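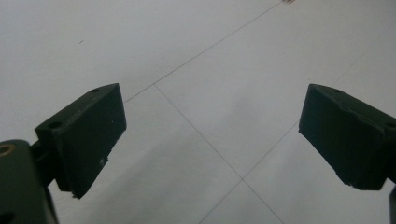
**Lucinda Ridgeway**

**手持ちグリッパーの開度値のずれと、実機側での過大な把持について**

当方は、Nilbridge社内の検証部門において、手持ちグリッパーによる動作収録と、その収録データを用いたアームの把持動作の学習を担当しております。9月に入ってから発生している不具合について、原因の切り分け方法をご教示いただきたく投稿いたします。

事象は次のとおりです。収録データを学習させたアームが、薄肉の樹脂容器を把持する際、所定の幅を超えて爪を閉じ、容器を破損させました。同じ容器で再試験を行ったところ、再度同様の破損が生じたため、アームの運転は停止しております。停止操作は通常の手順で行われ、人身への影響はございません。

アーム側のログを確認した限り、指令値と実際の開度は一致しておりました。そのため収録側を疑い、手持ちグリッパーの爪を完全に閉じた状態で開度値を読み取ったところ、本来0mmとなるべき値が4mmと表示されました。レバーを一度開いて閉じ直すと0mmに戻る場合もあり、再現性は一定いたしません。

なお、当該グリッパーは収録中にタイル床へ一度落下させた旨の報告が作業者から上がっております。左の爪の下端付近には、下地の明るい色がのぞく小さな欠けがあり、両方の爪の下縁にも不揃いな箇所が認められます。ただし、造形時からの粗さと落下による損傷とを区別できる記録は残しておりませんでした。

お伺いしたい点は以下のとおりです。

- 爪の欠けのみで、この程度のずれが生じ得るか
- 落下後に収録したデータを学習に使用し続けてよいか
- アームの運転再開にあたり、追加で確認すべき事項はあるか

収録用ソフトウェアはZellberg、アーム側の制御装置はHauksdóttirの構成です。いずれも設定の変更は行っておりません。

---

**Joaquim Magalhães**

爪を新品に交換すれば直ると思われます。当方でも以前、爪が摩耗した際に把持が不安定になりましたが、交換により解消いたしました。樹脂製の爪は消耗品としてお考えになるのが適切です。

> **Lucinda Ridgeway**
> ご回答ありがとうございます。予備の爪に交換のうえ確認いたしましたが、閉じた状態での表示は引き続き4mmとなる場合がございました。

---

**Gareth Inskip**

爪の交換後もずれが残るとのことですので、爪そのものよりも、爪と本体をつなぐリンク部、または開度検出部の固定を先にご確認ください。爪の下縁付近の欠けは、把持面の当たり方や滑りやすさに影響することはあっても、閉じ直すたびに開度値が変わるという症状の説明としては不十分です。値が0mmに戻る場合がある点からは、どこかの固定が緩み、遊びが生じている可能性が考えられます。

当方の部署で定めている確認手順を記載いたします。必ず収録を停止し、給電を切ってから着手してください。

1. 本体を台に固定し、片方の爪を指でつまんで、開閉方向と上下方向にそれぞれ軽く動かす。左右で遊びの量に差がある場合は、大きい側のリンクを分解して点検する。
2. 爪の取付けねじを一度緩め、爪を座面に密着させてから締め直す。電動工具は使用しない。
3. 本体に埋め込まれた真鍮色のねじインサートについて、浮きおよび共回りの有無を確認する。落下の衝撃でインサートが樹脂側から緩むと、ねじ自体は締まった感触があっても、部品は固定されていないことがある。
4. 給電を戻し、全閉と全開を繰り返して、そのつど開度値を記録する。全閉時の値がばらつく間は、原点の再設定を行わない。

手順4の但し書きは、特にご留意ください。ばらつきが残ったまま原点を合わせると、その時点の表示は正常に見えますが、次に遊びが逆側へ寄った際に、今度は反対方向の誤差となって現れます。当方では過去にこの順序を誤り、収録のやり直しが発生いたしました。

データの取扱いについては、落下の時刻が特定できるのであれば、それ以降の収録はすべて学習対象から除外することをお勧めいたします。全閉を含む区間だけを取り出して一律に4mmを差し引く補正は、再現性のないずれに対しては根拠を欠きます。時刻が特定できない場合は、各収録の冒頭と末尾に全閉動作が含まれているかを調べ、双方の値が一致しているもののみを残す方法がございます。ただし、途中で値が変動して戻った収録までは検出できません。

---

**Sandra Whitlock**

安全面に限って補足いたします。

今回の事象では、アームは誤った学習結果を指令どおりに実行しており、制御装置から見れば異常は発生しておりません。したがって、収録側の修理が完了したことのみをもって運転を再開することには賛成いたしかねます。少なくとも、アーム側で把持力の上限を学習結果とは独立に設定し、上限に達した時点で閉動作を停止する措置を講じてください。設定後は、容器の代わりに力を測定できる治具を把持させ、停止が確実に働くことを確認する必要がございます。

再開直後の試験では低速とし、アームの可動範囲に人が立ち入らない状態を維持してください。非常停止の操作担当者は、試験の記録係と兼任させないことを推奨いたします。

また、落下の報告が点検に結び付いていなかった点も、是正の対象になるかと存じます。当方では、落下させた収録器具には使用禁止の札を付け、全閉値の確認が済むまで収録に戻さない運用としております。

> **Lucinda Ridgeway**
> Inskip様、Whitlock様、詳細なご回答をいただき、誠にありがとうございます。
>
> 手順に従い点検いたしましたところ、左側本体のインサートに共回りが認められました。本体部品を交換し、全閉と全開を9回繰り返した結果、全閉時の値はすべて0mmでした。その後に原点を再設定しております。
>
> 落下の時刻は午後2時の収録の途中と判明いたしましたので、当該収録を含め、以降のデータは学習対象から除外いたします。アームについては、把持力上限の設定と治具による確認が完了するまで、停止を継続いたします。

> **Gareth Inskip**
> 確認いたしました。取り外した本体部品は、可能であれば廃棄せずに保管してください。同じ時期に造形した本体が他にもある場合は、落下の有無にかかわらず、手順3のみ先に実施されることをお勧めいたします。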